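3.2 Color naming against plain backgrounds

What delighted us most in the Komo survey was how freely people name pale colors. Asked for one word for a tabletop, speakers in Vustbridge offered "peach," "sand" and "skin" – a richer spread than we had dared hope for across 800 replies.
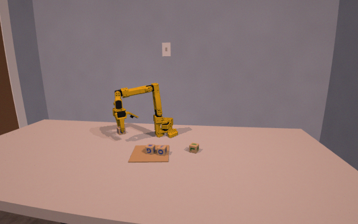 Figure 4. Stimulus with a pale pinkish-beige table and a blue-gray wall.

Walls drew far less variety. Brito found the same pattern in Primudden, and we are eager to test it with older speakers.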